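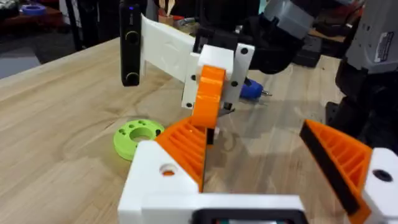
Photo: N. Varghese, Horstead bench study. Reproduced with permission.

Figure 2. Lime-green 3D-printed disc and blue tool with a metal tip on a light wooden tabletop.

3.2 Bench surface and part colour

Printed discs were made in two colours, lime green and natural grey, from the same drawing. Each disc has one large central hole and four smaller holes arranged around it. The green version is shown in Figure 2. Both were printed flat, with no finishing apart from removal of the brim.

The tabletop was left bare for all trials. Pale wood with darker streaks was preferred over the white laminate used in our earlier work at Stekstead, where glare from the ceiling lights hid the edges of light-coloured parts. The grain introduces its own difficulty. A dark streak running under a disc can be seen through the holes, and in the grey discs a small hole lying over a streak was sometimes taken for a mark on the surface. The green discs were less affected. We attribute this to the difference in hue between part and wood, although the depth of shadow inside the holes may also contribute.

Hand tools were kept on the same surface as the parts. No tray or mat was provided, and tools could be put down at any angle. Blue tools were chosen so that they would be distinct from both disc colours and from the wood. Metal tips were not painted or taped.

Disc position was recorded from the centre of the large hole. The outer rim was tried first and abandoned in September, as it was too often hidden behind whatever stood in front of it. Of 100 placements with the green disc, the central hole could be located by eye in 89. For the grey disc under the same lighting, 27 placements had to be checked a second time. Placements near the front edge of the table were scored separately, following the procedure of Chowdary and Kurup (Section 2.4).

Orientation was not scored. The four smaller holes look much the same after a quarter turn, and a reference notch was considered but would have changed the outline of the part. A notched version is being printed for the Hirkville trials, and its dimensions are listed in Appendix B together with the lamp heights used for each session.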